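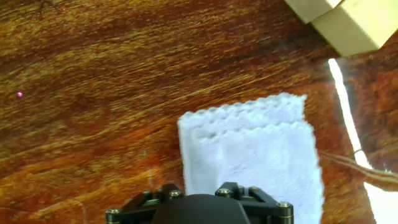 Prokville Board Game Club - New Player Questions

11/20/22
by the person who answers the club inbox

I get the same handful of emails every time we put up a flyer, so I finally sat down and typed out my answers. If yours isn't covered, write to me anyway, I like getting mail.

Do I need to know how to play anything?
Nope! Most of us showed up knowing checkers and maybe one card game. Somebody at the table will teach you, and the first round never counts.

Where do you meet?
The upstairs room at the Hamel Street library in Prokville. Go in by the side door after hours - the front one locks early and you'll stand there knocking forever (I did this twice). We start at 6 and go until people get sleepy.

I live in Tikdale. Is it worth the drive?
It's 20 minutes if you skip the bridge. A few Tikdale folks carpool, and I can put you in touch with them if you write to me first.

How many people sit at a table?
We like 4. Most games will take three, but the trading ones get kind of flat with so few, and at five or more you spend the whole night waiting for your turn.

What does it cost?
Your first visit is free. After that it's $3 a night, which goes to replacement pieces and sleeves for the cards.

Can I bring my own games?
Please do! Write your name inside the lid. We have a shelf of mystery boxes from people who didn't, including a very nice copy of Plesine with all its little boats.
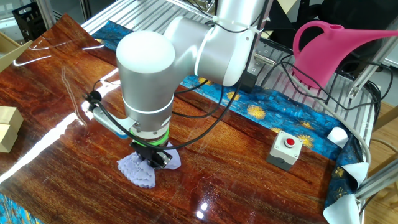 Danielle wrote in to say that Plesine is too hard for a first night and I should stop recommending it to everybody. Fair enough, the harbor rules are a lot. I still say try it on your second visit, with the short map, and ignore the storm cards completely until you've got the hang of loading cargo.

Are kids welcome?
Yes, with a grown-up. The early games are the better bet for them, and we keep the shorter stuff on the bottom shelf.

Snacks?
Dry ones only, please. Pretzels are fine, cheese puffs are not (orange cards, you know who you are). Drinks need a lid.

When's the next tournament?
February. Sign-up sheet goes on the door of the room in January, and you can put your name down even if you've only played once.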